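Can a machine tidy the small stuff yet?

Floors are the easy bit. A robot vacuum will manage a hallway while you're out, and a robot mop will do a kitchen if you lift the chairs first. Tabletops are another matter, and in most homes that's where the mess is.

Flat round things are hard to pick up from the bottom of a box. Two padded fingers can hold one by its edges, but hair clips and odd bits of plastic need a different grip each time. 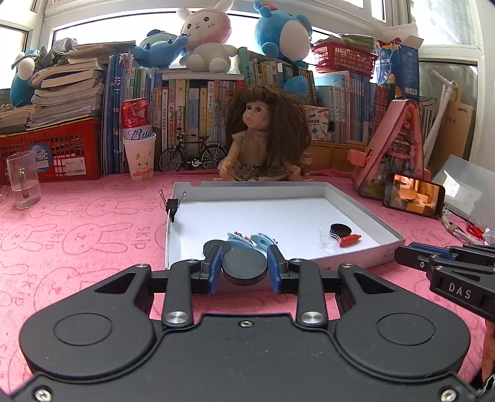
A dark disc held between blue-padded fingers, over a box lid of oddments.

Until that's sorted, do it by hand. Use a shallow lid as a sorting tray. Take out the big pieces first, then clips, then scraps. Keep scissors and cables out of it. Give it 12 minutes and stop.

104 shares | 4 comments

Jarrah Lowther: My Doolan vacuum eats hair clips. Does that count?

Urnero: Lid trick works. I use a baking tray.

Jaltex: I'd pay for one that did the books as well.

Indinport: Mine would need longer than 12 minutes.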